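4. Setting Up and Running a Live Class Session

This section covers scheduling a session in Clekus Classroom, letting students in, using breakout rooms, and closing the session so that attendance is saved. You need a teacher account. If you signed in with a student or observer account, the Sessions tab does not appear.

4.1 Before you start

Check that your course roster has been imported (see Section 3). Sessions can be scheduled without a roster, but attendance will then list only the display names that people type when they join.

A standard session holds up to 129 participants, including co-teachers and observers. For assemblies and parent evenings, ask your school administrator to turn on Large Session, which raises the limit to 2,000. Breakout rooms and the hand queue are not available in Large Session.

4.2 Scheduling a session

1. Open your course and select Sessions.
2. Select New Session.
3. Type a title. Students see this title on their calendar, so include the unit or chapter.
4. Set the start time and the length. The default length is 42 minutes, and it can be changed under Course Settings > Periods.
5. Under Repeat, choose None, Daily, or Custom. Custom lets you follow a rotating timetable.
6. Under Co-teachers, add anyone who should be able to admit students or mute microphones.
7. Select Save. A link is posted to the course page.

Note: Changing the start time of a repeating session changes every later session in the series. To move one meeting only, open it from the calendar and select Edit This Session.

Note: The time zone comes from the school profile. A teacher working from another time zone will still see school time.

4.3 Setting the waiting room

The waiting room is on by default. Students who sign in with a school account can be let in automatically. Guests always wait.

1. In the session, select Options > Entry.
2. Turn on Admit Roster Automatically if you want listed students to go straight in.
3. Set Late Entry to Allow, Ask, or Close. With Ask, a chime sounds for each late student and the name appears in the left panel.
4. Type a waiting room message if you want one, such as the page students should have open.

Caution: With Late Entry set to Close, a student who loses their connection cannot return without being admitted by hand. Use Ask for tests and graded discussions.

4.4 The cover picture and course tile

Each course has a cover picture. It is shown on the course tile, in the waiting room, and behind the title on the first page of the attendance report. You can use a picture from the school library or upload one. To replace it, open Course Settings > Appearance, select the current picture, and choose a new file. The title bar covers the bottom strip of the picture on phones.
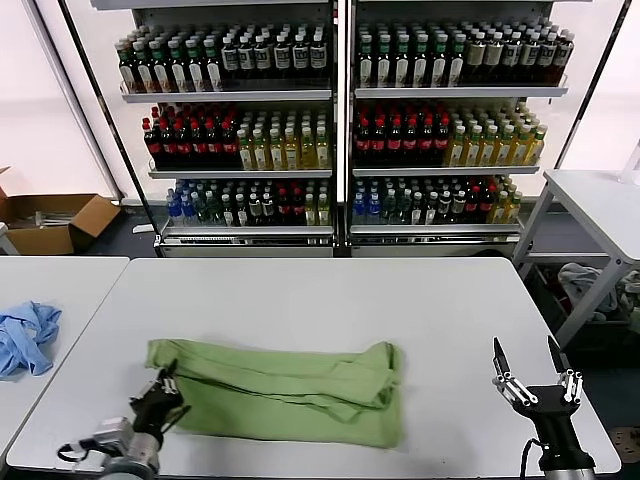
Figure 4-2. Cover picture at standard width: green cloth on a white table.

The change reaches student devices the next time they open the course. If the old picture is still there, ask the student to sign out and back in.

4.5 Microphones, cameras, and the hand queue

All students join with the microphone muted. Whether cameras start on or off is set by the school, and a teacher can make the setting looser for students but cannot require a camera when the school has made it optional.

The hand queue lists raised hands in the order they went up.

1. Select Hands to open the queue.
2. Select a name to call on that student. Their microphone button turns blue and they can unmute.
3. Select Next to move on. The previous student is muted again.
4. Select Clear to lower every hand.

To stop students from talking over one another, turn on Speak From Queue Only. Students who unmute without being called will see a reminder to raise a hand. Co-teachers are not affected.

Under Hands > History you can see how many times each student raised a hand and how many times they were called on. Only teachers and co-teachers can view this list. It is cleared after 31 days unless you export it.

4.6 Breakout rooms

1. Select Rooms > Create.
2. Enter the number of rooms.
3. Choose Random, By Group, or Manual. By Group uses the groups saved in your roster.
4. Set a timer, or leave it blank to end the rooms yourself.
5. Select Open Rooms.

Students get a one-minute warning before rooms close. Anything typed on a room's shared notepad is kept with the session. Chat messages in a room are not.

Caution: Moving a student to another room while they are sharing a screen ends the share without a warning. Ask them to stop sharing first.

4.7 Ending the session and saving attendance

1. Select End > End for Everyone. If you select Leave instead, the session goes on under the first co-teacher listed.
2. Wait for the message Attendance Saved before closing the window.
3. Open Sessions > Past to review the report.

Students are marked Present, Late, or Left Early. To correct an entry, select it, choose the right status, and add a short note. The first line of a corrected entry looks like this:

Samarakoon, Hashini: Left Early changed to Present. Note: rejoined by phone. Changed by A. Martinelli.

Corrections can be made until the end of the grading period. After that, only an administrator can change the record.

4.8 Common problems

The link opens a blank page. The browser is blocking pop-ups. Allow pop-ups for your school's Clekus address and reload.

A student appears twice. They joined on two devices. Remove the one without a microphone icon. Attendance counts the student once.

Echo in the room. Two devices in the same place have sound turned on. Mute one and turn its speaker down.

The hand queue is missing. Large Session is on, or the school has turned off the queue. Check Options > Session Type first.

For recording and captions, go to Section 5.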